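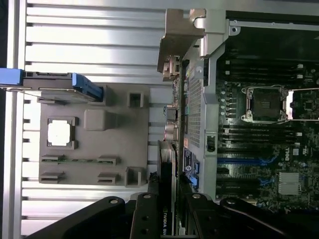
Section 2: Getting the Bench Ready for a Rebuild

Welcome to the fun part! Before any parts go in, spend a little time on the layout. A Revar bench set up well makes the whole build go more smoothly, and you'll feel the difference by your second board.

You will need: the gray fixture tray, an anti-static wrist strap, a small screwdriver, a lint-free cloth and a good lamp.

1. Shut the computer down, unplug the power cord and wait 30 seconds.

2. Wipe the aluminum table, running the cloth along the ribs. Check the T-slots for dropped screws (they love to hide in there).

3. Set the fixture tray on the table beside the rear input/output panel. Keep it close enough to reach without leaning over the motherboard.

4. Clip on your wrist strap and connect it to the grounding point.

5. Take out any drive carrier you plan to service. Hold it by the blue handle and the metal body, and keep your fingers off the drive's electronics.

6. Open the memory latches one end at a time. They should swing out with light pressure, so if one feels stiff, stop and look for dust.

7. Inspect the empty processor socket under the lamp, from at least two angles. Look, don't touch!

CAUTION: Never wipe or blow into an open socket. The contacts bend very easily, and a bent one can keep the machine from starting.

CAUTION: Sheet-metal brackets can have sharp edges. Pick them up by the flat faces.

Note: The narrow slot holders in the tray are for thin boards only. Slide each one in by its edges and let it settle under its own weight.

Note: The perforated grille needs clear air once the machine is running. Brush it clean now, while it's so easy to get at.

Kalliopi Babić's parts checklist is in the back of this guide, and it's a great one to print and keep by the bench. When every line is ticked, go on to Section 3, Seating the Processor.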